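Home | Forums | Shops & Markets | Village Shops | Search | Log in

Print this page | E-mail this thread

Round table by the veg shelf: keep or lose?

seema_ahuja
Hello all, I'm after some opinions before I drive my sister mad. We're setting up the little farm shop corner at Lestcombe (I may have mentioned it once or twice!) and I've put a round marble-patterned table near the crates so people can rest a basket while they choose their veg. I love it. Anju thinks it takes up room we could be selling from, and she does have a point, as the shop is not what you'd call roomy. The table was 100 pounds second-hand, so it isn't going back.
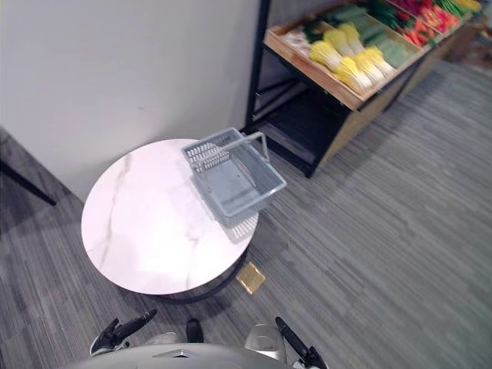 My other worry is whether a glossy white top is daft next to muddy carrots. I don't mind wiping it down, I quite like a wipe-down with the radio on, but I won't be there every day.

Negi24
Keep it! Our greengrocer had a table like that for years and my mum used to park her basket, her handbag and sometimes me on it. A cloth and warm water will see to the mud. I'd fret more about the carpet, to be truthful. Soil and carpet are not friends.

radetti
I'm with the sister, sorry Seema. Round tables waste the corners and people will leave their baskets half over the edge, then somebody's sleeve catches the handle and there go the eggs. A narrow shelf along the wall would do the same job.

anju_bajpai
Thank you radetti!! I have been saying this since we carried it in.

seema_ahuja
Traitors, the pair of you. A shelf is no use to anyone with a pushchair, though, they can't get alongside it. Negi24, you're right about the carpet, I've been looking at mats. The big one I fancied is about 200 pounds, so I may have to fancy something smaller.

Zurnel
Could you move the table a foot or so out and see how people walk round it for a week? We did that with our bread stand and ended up putting it somewhere neither of us had suggested.

anju_bajpai
I can live with a week. I'm bringing my tape measure though.

Last updated: Aug 11, 2022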